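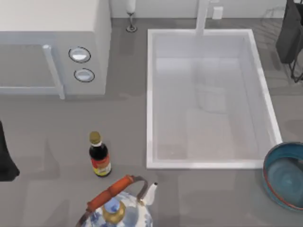
Robot Learning, Codness course
Handout 10: Learning from simulated kitchens

In this lecture we discuss one question: if we train a policy only in simulation, how much does the variety of kitchens matter, compared with the number of demonstrations? The reading is the Veres report, sections 2 to 4. Please read it before the exercise session.

Setup of the study

The authors use the Kaven simulator. Each episode starts in a kitchen with a counter, a sink and some appliances, and small objects are placed on the counter by random sampling. The policy receives camera images and one sentence of instruction, for example "move the bottle next to the microwave". It gives back arm motions in short chunks.

Two training sets are compared. Both have 1595 demonstrations. Set A comes from 10 kitchen layouts, Set B from 97. The test is done on 562 episodes in layouts that are in neither set.

Main result

Set B is clearly better on the test layouts. On the layouts of Set A, the policy trained with Set A is still a little better, as one would expect. The difference between the sets is largest for tasks where the goal is a fixed part of the kitchen, such as the sink, and small for tasks with two loose objects.

Points to be careful with

The objects are from the same collection in training and in test. So the study tells us about new layouts, and it tells us nothing about new objects.

Success is checked by a program which looks only at the final positions. A teapot that was pushed roughly to the goal counts the same as one lifted by its handle.

There is no test on a real robot. The Bernesden group is preparing one, but results were not available when I wrote these notes.

For the exercise

Propose one change to the success check, and say which tasks would get a lower score with it. Half a page is enough.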